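Tretby Program in Household Manipulation
Photo Gallery: Collecting Demonstrations in the Home

The Tretby Program gathers recorded examples of everyday handling tasks, which are used to train and test learned control policies. Demonstrations are made with hand-held grippers by trained operators working in private homes. This page accompanies the most recent round of collection, which concentrated on soft, light and easily deformed items: packaging nets, wrappers, thin bags and similar household discards.

The round was planned by Siriporn Chaimongkol, who leads data collection for the program, and supervised on site by Boonsong Kamolrat. The target for the round was 1,000 accepted demonstrations. Households took part by written agreement and were free to withdraw any recording before it entered the collection.

About the task

Sorting and clearing soft waste is simple for a person and difficult for a learned system. A foam net gives way when it is grasped. A wrapper folds over itself, and a thin bag may hide the item behind it. A policy trained only on rigid objects has little basis for choosing where to close its jaws. For this reason, the task list for the round, known within the program as Skitura, contains no boxes, cans or bottles among the items to be handled.

Each session consists of 60 demonstrations in one room. Operators are asked to work at a natural pace and to complete each grasp in a single motion where possible. Failed attempts are kept and labeled as such — they have proved useful in training the grasp-scoring model — but they do not count toward the target.

Rooms are recorded as they are found. Furniture, curtains and personal belongings remain in their usual places unless the household prefers otherwise. Operators may lay a plain cloth on the work surface, and the color of the cloth is entered in the session record.

Two operators completed their training in March and joined the four already working on the program. New operators practice on the Drelard item set, a standard assortment kept at the program office, before they are assigned to a home.

From the collection

The photograph in this section was taken during work on the Skitura task list. It is presented without retouching, at the height from which an operator's gripper approaches the items.
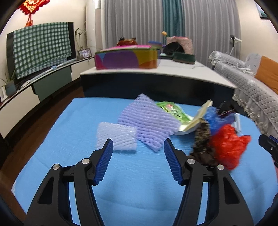 Open jaws over a blue cloth, with two foam nets nearest the fingertips and wrappers and crumpled bags farther back. The lavender net lies diagonally, touching the smaller white one.

Review and release

Every recording is checked by a reviewer who did not take part in the session. The reviewer confirms that the grasp and release are both visible, that the labels match the items handled, and that the household's privacy choices have been followed. Sessions that do not pass are returned to the site supervisor within 21 days.

Accepted recordings are stored in the Bratu archive, where project partners may request access for research use. Requests should name the task list required and the intended use of the material. Photographs on this page may be reproduced for teaching with credit to the Tretby Program.

Page updated 26/10/2025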